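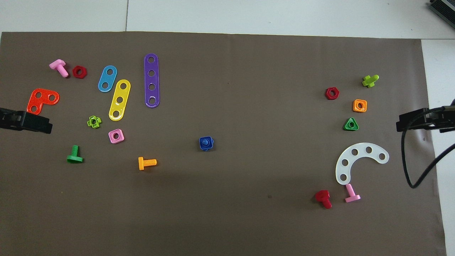 *Plastic nuts, bolts and perforated strips on the work mat, with a gripper at either side. Photo: Hustis*

**Hustis opens two-arm bench kit to schools and small shops**

4/14/25

Hustis has started taking orders for its Miltow bench kit, a two-arm robot set meant for training rooms and small workshops that want to try automated assembly before paying for a full cell. The first orders are due to ship in June.

The Miltow is sold as a package. Buyers get a pair of arms with two-finger grippers, a control box, a brown work mat and a tub of 509 plastic construction pieces in bright colours. The pieces are ordinary toy parts: bolts with square, cross-shaped and flat heads, matching nuts, and strips and plates with holes through them. The table is not included.

Štěpánka Čierny, who runs product support at Hustis, said the company picked toy parts after trying metal fasteners in an earlier version.

"Steel bolts marked up the grippers and rolled off the bench," she said. "The plastic ones have big threads and they're cheap to replace. If you drop one behind the table, you get another out of the tub."

The kit comes with 12 set exercises. The early ones ask the arms to pick up a single piece and put it down on the other side of the mat. Later ones have one gripper hold a nut while the other turns a bolt into it, and the last few join strips and plates into a simple bracket. Users can also record their own jobs by guiding the arms by hand.

Čierny said the pieces should be spread out on the mat before each run and should not be lined up in rows. The software is meant to cope with parts lying at odd angles, and she said it learns little from a tidy layout. Clear and frosted pieces are harder for the camera to pick out than solid colours, and the manual suggests leaving them in the tub for the first few sessions.

A training centre in Butuditz has had a Miltow on trial for 17 weeks. Staff there gave the kit good marks for setup, which they said took a morning, and for the hand-guiding mode. They were less happy with the cable on the right arm, which they said needed clipping back so it stayed clear of the mat. Hustis said a longer clip will go out with the June units, and trial customers can ask for one at no charge.

The centre also asked for a wider choice of mats. Only brown is offered for now. Čierny said other colours are being tested, but a darker one made the purple and blue parts hard to detect.

Sales and repairs will be handled by Peltonen, which already services packing equipment in the region. Its standard plan covers parts and labour for one year. A longer plan adds yearly checks of the grippers and a loaner arm if a repair runs past 4 working days.

Hustis has not published a price and is quoting each order separately. It said schools and colleges will pay less than commercial buyers. Replacement tubs of pieces can be ordered through Peltonen without a service plan.

Demonstrations can be booked at the Peltonen service counter in Butuditz. Visitors are welcome to bring small parts of their own to try, provided they are lighter than the limit listed on the booking form.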